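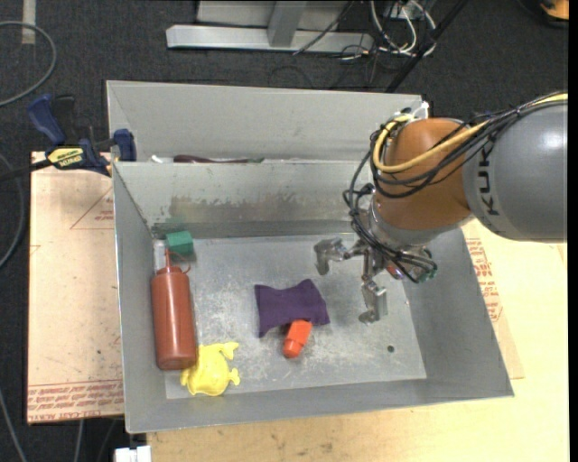

The picking bin at our Breltov workshop, with the KUKA arm over it.

About us

Hi, and thanks for stopping by! I'm Lamisi Aryee, and I run the data side of Grunetti. We're a small company, 14 people at the moment, and we collect the examples that robots learn picking from. Other teams build the learning systems. We fill them up with grasps, good ones and bad ones, and I'd argue the bad ones are worth just as much.

I started Grunetti with Normunds Juška, who had spent years fixing packing lines and was tired of writing a new program every time a customer changed a box. We rented half a floor in Breltov, bought far too much cable and set up our first bin one November. Our first batch was 1,962 grasps and I think I watched every single one of them (I still know some of those toys better than my own furniture).

What we do all day

Mostly we let the arm try things. It picks a spot, goes down, closes the fingers, lifts, and the software logs whether anything came up with it. Then it does that again, and again, until somebody changes the objects. Urmas Petrauskas looks after the arms and Sarmīte Bite checks the labels, and the two of them argue all the time about what counts as a success. If a bean bag comes up by one corner and flops back, is that a grasp? Sarmīte says no. Urmas says "nearly" – we now have a label for nearly.

The object shelf is everybody's favorite part. We have 103 things on it right now: squeeze bottles, toy animals, little blocks, bean bags, bits of bright plastic. We like a mix of soft and hard, and we like shapes that lie differently each time they land. Please don't send us 50 identical boxes, we get offered those a lot! The bins get pretty scraped up and we keep using them, scratches and all, so the system sees worn metal as well as the shiny kind.

Who we work with

Our longest partner is Gason, who train picking software for small warehouses. We also do a yearly set for the robotics course at Olaniyan, where the students get the raw logs and find mistakes in them with far too much joy. If you have odd objects of your own that a robot needs to get used to, we can build a set around them.

Come and see us

Visitors are welcome most afternoons after 2 p.m. Write to Birutė Ķēniņš at the front desk first so she can find you a pair of safety glasses, and bring something small for the shelf if you like. Keys don't count, we've had to give those back twice.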